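Print this post | E-mail this to a friend

Sourdough, week six (or how I stopped fussing)

April 7, 2026

So the starter is alive! Back in February I wrote that Iris – yes, I named her, go ahead and laugh – had gone flat and gray and smelled like nail polish remover, and Liesl Reisinger left a comment telling me to feed her twice a day and quit peeking. I did the first part. She got 40 grams of rye at breakfast and again before bed, and by the end of that week she was climbing out of the jar.

My big problem was always timing. I have a job and two kids and I can't hang around waiting for dough to be ready, so now I mix after supper, let it puff up a little on the counter and then park it in the cold until I have time to bake.

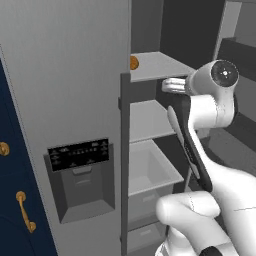 Two shelves, and the dough always wants one of them.

A long cold rest gives me a tangier loaf, too, and the dough is so much easier to score when it's firm. My best one so far went 23 hours. Pirmin Steiner swears by two full days, but mine spread out like a pancake when I tried it, so I'm staying put for now.
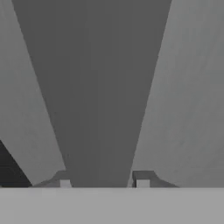
What to do with the extra

Discard is the part I used to feel bad about. All that flour, straight in the trash! Nadja Grabner got me started on saving it in a jar, and once I have 200 grams I stir in an egg, some milk, a spoonful of sugar and a pinch of baking soda.
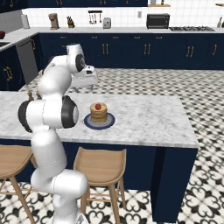 Sourdough discard makes a thinner batter than you'd expect, so let it sit ten minutes before you heat the pan. Keep the cakes small and don't crowd them. A stack about five high on a blue plate, one red berry on top, and my youngest will eat it without a single complaint (a miracle in this house). Next time I want to try crackers – Selina Zaugg has promised me her recipe with the caraway seeds.

Print this post | E-mail this to a friend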